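第四节　长桌台面：碗架、杯树和那只浅蓝盘子

桌子装好了，水平也调过了（没调的请先回第三节，真的，不差这几分钟），接下来就是我自己最喜欢的部分，往桌上摆东西。

先说一下这一节管什么。我手里这套是Drosard的浅色木长桌，桌面长1790毫米，厚35毫米，配上Colik的木碗架和木杯树。你的桌子短一点也没关系，下面的顺序照样能用，只是左右的余地要自己掂量。桌上除了杯碗盘，我还长期放着一些手工用的小东西：绿色切割垫、一卷紫色胶带、剪刀、小号的黑色订书机，还有一摞彩色积木。厨房用品和手工用品混在一张桌上，有人看了会皱眉，可我家就这一张长桌，吃下午茶是它，裁纸也是它，所以这份说明从头到尾都是按“混用”来写的。

4.1　动手之前

一、把桌面上的东西全拿下来，放到别的地方去。不要推到一头凑合，我凑合过，最后擦了半张桌子，另外半张留着一圈茶渍，过了好久才发现。

二、用拧得很干的布顺着木纹擦一遍，再用干布擦一遍。方向就是桌子的长边方向，横着走。逆着纹来回搓，木纹里会卡布毛，浅色木头上特别显眼。

三、等它干透。夏天喝杯茶的工夫就够，冬天多等一会儿。手背贴上去没有凉凉的感觉就可以了。

四、如果要上木蜡油，就在这一步上。我用的是Valten的小罐装，布上蘸一点点，薄薄地推开，推到看不出哪里先抹哪里后抹为止。上完当天晚上别放东西，第二天再接着往下做。

注意：蘸过油的布不要团成一团扔进垃圾桶，摊开晾干再处理。罐子上也写了，字很小，我第一次根本没看见。

木板之间的拼缝也顺手看一眼。缝里如果有面包屑，用软毛刷顺着缝刷出来，别拿牙签挑，牙签尖断在里面比面包屑难弄多了。 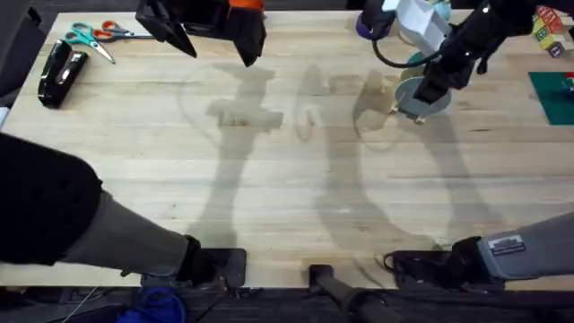 桌面擦好以后，我习惯先把“靠里”和“靠外”分清楚。靠里是离你坐的位置远的那条长边，靠外是肚子贴着的那条边。收纳的东西都靠里，手边要用的放中间，靠外的那一条尽量留给胳膊。道理说起来谁都懂，可是真到摆的时候，人就是会顺手把剪刀搁在最靠外的地方，然后袖子一带，啪，掉地上。我家地上铺的是深色地毯，掉下去的小东西要趴着找！

4.2　先放手工用品

你可能会奇怪为什么不先放碗架。我以前也是先放碗架的，结果切割垫怎么塞都塞不平，只好把碗架又搬起来。后来就改成先放平的、后放立的，顺得多。

一、切割垫放在右手边靠里。四个角都要贴着桌面，翘起来的那个角用书压一晚上。垫子卷着存放过的，先在室温下摊开再说，别急着用热水烫（有人教过我这招，我的第一块垫子就是这么变成波浪形的）。

二、剪刀合上，刀尖朝里，并排放。我不太赞成插在杯子里，喝茶的杯子和插剪刀的杯子迟早会拿混。

三、订书机放在剪刀旁边，开口别对着自己。

四、胶带平放，不要立着。立着的胶带会滚，桌子再平它也滚。中间的圆孔可以塞点小东西，只要塞得住、拿得出来就行，别硬挤。

五、积木摞起来，摞得低一点。家里有小孩的话，这一步可以交给他们，反正你摆好了他们也会重新摆。

提示：手工用品这一组占多宽，我没有定死的尺寸。我的做法是等杯碗都上桌以后再回头调一次，看哪里碍手就挪哪里。

4.3　碗架

Colik这款碗架是木条拼的，腿很细，看着有点像一把缩小的椅子。它到手时一般已经装好了，如果你收到的是散件，请先看盒子里那张折页，我这里只讲上桌以后的事。

一、把碗架翻过来，摸一摸四条腿的底面有没有毛刺。有就用细砂纸轻轻蹭两下，蹭完拿干布擦掉木粉。

二、正过来放在桌面靠里偏右的位置，用一根手指按住顶上的木条，轻轻往对角方向推。会晃的话，换个位置再试一次。桌面拼缝刚好在腿底下的时候，会有一点点不平，挪开一指宽就好了。

三、木条之间的空隙，我这只量出来是13毫米。普通的盘子边和碗边都进得去，特别厚的粗陶碗就不行了，硬塞会把木条撑开。拿不准就先用纸板剪一条同样厚的试试。

四、放碗。碗要斜着靠上去，碗底卡进木条，碗口朝上仰着一点。我一直放的是那只青绿色的碗，里面颜色浅，落了灰一眼就看得出来，算是个提醒我该擦桌子的装置。

五、松手之前再停一下。手慢慢离开，看碗往不往下溜。溜的话多半是底没卡到位，往后推一点。

小心：碗架是给擦干的碗用的。刚洗完还滴水的碗请先在水池边沥干，别直接放上来。木腿长时间站在水里会发黑，桌面也会跟着留下四个小圆点。我那四个小圆点到现在还在，上了三遍Valten也没盖住。

还有一件小事，碗架前面请空出一个手掌的位置。拿碗的时候手腕要往前转，前面如果顶着别的东西，就只能从上面拎着碗边提，提得多了早晚会滑手。 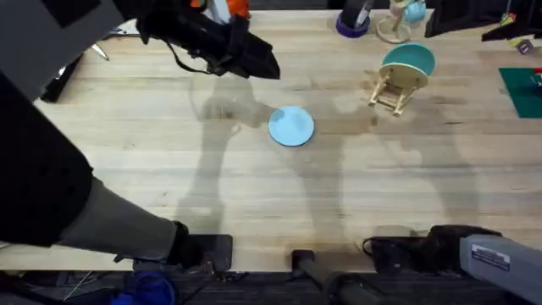 4.4　杯树

杯树是圆底座，中间一根立柱，旁边伸出挂杯子的小木枝。重心全靠底座，所以挂法有点讲究。

一、杯树放在碗架的左后方，离桌子里侧的边留一点距离。完全贴边当然最省地方，可是桌子后面有人走过的话，袖子很容易勾到杯把。

二、转动杯树，让你最常用的那根木枝朝向自己的惯用手。我是右撇子，就让它朝右前方。

三、只挂一只杯子时，挂低的那根。挂得高了，杯树被碰一下会晃好几下才停，看得人心里发毛。

四、要挂第二只，就挂到对面去，左右分量差不多就稳了。别全挂一边，哪怕那一边看着整齐。

五、杯口朝外，杯把从上往下套进去，套到底。听到很轻的一声“嗒”就是到底了。

我平时只挂一只浅蓝色的马克杯，剩下的都收在柜子里。倒不是挂不下，是挂满了以后擦桌子要一只只取下来，我嫌烦。客人来的时候再拿出来，也就多走两步路。

注意：特别重的大肚杯请不要挂。我试过一只能装半锅汤的那种，杯树当场朝前栽，还好底下垫着毛巾。

如果底座下面有沙沙的声音，把它拿起来看看，十有八九是糖粒或者面包渣。擦掉就好，别在桌上拖着它走，浅色木面上的划痕逆着光看特别清楚。

4.5　盘子放在中间

到这里，立着的东西都就位了，桌子中间应该还有一大块地方。那只浅蓝色的圆盘子就归在这儿，平平地放在木头上，上面什么都不搁。

您要是问我为什么非得放一只空盘子在正中间，我能说的就是：它好用。回家随手放钥匙、放半个橘子、放刚拆下来的瓶盖，都有个去处，晚上再一次清掉。换成别的颜色的盘子也可以，我挑浅蓝只是因为跟杯子凑得上。

拿盘子上桌有几点要留心：

一、拿之前看盘底。盘底那一圈没上釉的地方比较粗，直接搁在木头上转，会磨出一个浅浅的圈。介意的话，贴几粒软垫，透明的那种最不显眼。

二、托着盘底拿，拇指轻轻搭在盘沿上。只捏盘沿也能拿起来，可是手上沾了油就很悬。

三、落下去的时候，一边先着桌，另一边再慢慢放平。整只直直往下放，最后那一下容易夹到手指，夹到了人就会松手，后面的事你也想得到。

四、放好以后不要推，要换位置就拿起来再放。

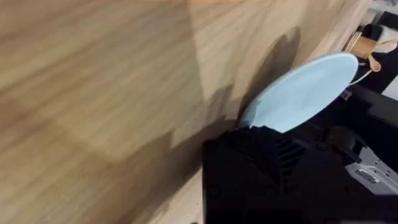

本页最后修改：二月

4.6　盘子要不要上架

常有人问，盘子平时是放桌上还是放碗架上。两种都行，我自己是白天放桌上，晚上收工以后上架。想上架的话，照着下面来。

一、先看碗架上有没有碗。有碗的话，把碗先取下来放在桌子中间，别试着一手扶碗一手塞盘子。

二、盘子用两只手拿，正面朝向自己，盘底那条边先进木条的空隙，再往后靠。

三、靠稳以后，上沿应该往后仰，不能笔直站着。笔直站着说明卡在了前面那道空隙里，拿起来往后挪一道。

四、把碗放回来。如果架子上同时容得下一盘一碗，让盘在后、碗在前。容不下就别勉强，碗倒扣在干净的布上过一夜也没什么。

早上反过来做一遍就行。刚开始我觉得这套动作麻烦得要命，做了一个星期手就自己会了，边听广播边弄，水还没开就摆完了。

提示：上架、下架的时候，桌上别放热水壶。壶嘴的位置刚好在手肘会扫过去的高度。

4.7　光和影子

这一段本来没打算写，后来调桌子位置的时候发现挺要紧，就补进来了。

浅色木面很吃光。灯在头顶正上方还好，灯要是偏在一边，人一伸手，桌上就是一大片灰影子，正好盖住要裁的那条线，或者盖住盘子边，伸手过去就会碰歪。我家换过一次灯位，换完以后光是找剪刀就省了不少力气。

一、坐下来，把常用的那只手伸到桌子中间，看影子落在哪儿。

二、影子盖住切割垫的话，先试着挪垫子，再考虑挪灯。垫子好挪。

三、要裁细的东西，加一盏小台灯，从惯用手的对侧打过来。

四、窗边的桌子记得隔一阵把碗架和杯树换换位置。木头晒久了颜色会变，一直压着的地方不变，哪天一拿开，桌上就留一个浅浅的圆印子。我是每个星期四擦桌子时顺便转一转底座，转一点点就够，不用量。

4.8　桌子高度和坐着的姿势

我的桌面离地872毫米，比一般饭桌高一截，站着裁纸很舒服，坐着就得配高一点的凳子。如果你用的是普通椅子，靠里放的东西会有点够不着，这时候宁可把碗架往前拉，也别踮着脚、半个身子趴在桌上去够杯子。我趴过，肚子把盘子顶到了桌边。

检查的办法很简单：

一、坐好，背挨着椅背。

二、伸手去拿杯树上的杯子，拿得到就行，不用站起来。

三、伸手去拿架上的碗，碗口要能整个看见。看不见碗口说明架子太靠后，或者前面挡了东西。

四、两只手肘搁在靠外那条边上，左右各摆一摆，不应该碰到任何东西。

哪一项过不去，就回到对应的小节重新挪，别在原地硬凑。

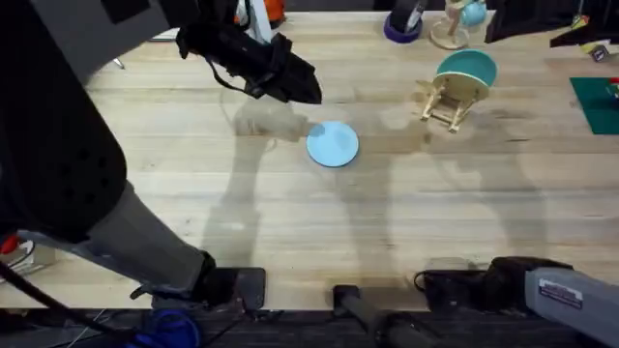 4.9　每天收桌的顺序

用完以后收拾，我按固定的顺序走，省得东一下西一下。

一、纸屑和线头先用手拢到一处，倒进垃圾桶。不要往地毯上扫（是的，我扫过）。

二、剪刀合上归位，订书机归位，胶带的头折一小截再放平，下次好揭。

三、切割垫用干布擦。上面如果有胶印，拿一小段胶带粘几下就能带走大半，剩下的别管它，用着用着就没了。

四、盘子里的东西清空，该回口袋的回口袋，该吃的吃掉。

五、擦桌面，从里往外，顺着木纹。碗架和杯树的腿边、底边绕着擦一圈，一个星期里挑一天整个拿起来擦。

六、盘子上架，或者放回中间，看你选的是哪种摆法。

4.10　几个常见的小毛病

碗架晃。先换位置，再查腿底。两样都没问题的话，翻过来看接口处的木条有没有松，松了就点一滴木工胶，用橡皮筋绑住过夜。Colik的盒子里附的橡皮筋太细，换厚一点的。

杯子挂上去会转。杯把太宽、木枝太细的时候会这样。在木枝上套一小圈棉绳，转得就慢了，也不难看。

盘子底下有印子。先分清是水印还是磨痕。水印用干布蘸一点点木蜡油打圈，多半能淡下去。磨痕就顺着木纹用最细的砂纸走几下，再补油。动手之前找个不起眼的角试一试，比如桌子底面。

青绿色的碗上出现灰黑色细线。那是金属勺子刮出来的，碗没有坏。我用Durán的清洁膏擦掉过几次，用量要少，擦完多冲两遍水。没有这个牌子的，小苏打调成糊也能应付。

胶带揭不开头。冬天比较常见，捂在手心里暖一会儿再揭。

积木不见了一块。请趴下看地毯。

4.11　换季的时候

天气由潮转干，木桌面会缩一点点，拼缝看上去比平时明显，属于正常情况，别往缝里填东西。等天又潮起来它会自己回去。只有一种情况要处理：指甲划过去能明显觉得一边高一边低，那就回到第三节，把桌腿下面的调节脚重新走一遍，走完再回来检查碗架稳不稳。

上油我一年上两回，想起来就上，没有固定的月份。上油那天记得把桌上的东西照4.1的办法全部拿开，然后从4.2重新摆。每次重摆我都会换一点点位置，有时候觉得新的更顺手，有时候隔天又挪回去了。

下一节讲抽屉和桌下挂钩，要用到十字螺丝刀，先找出来放在手边。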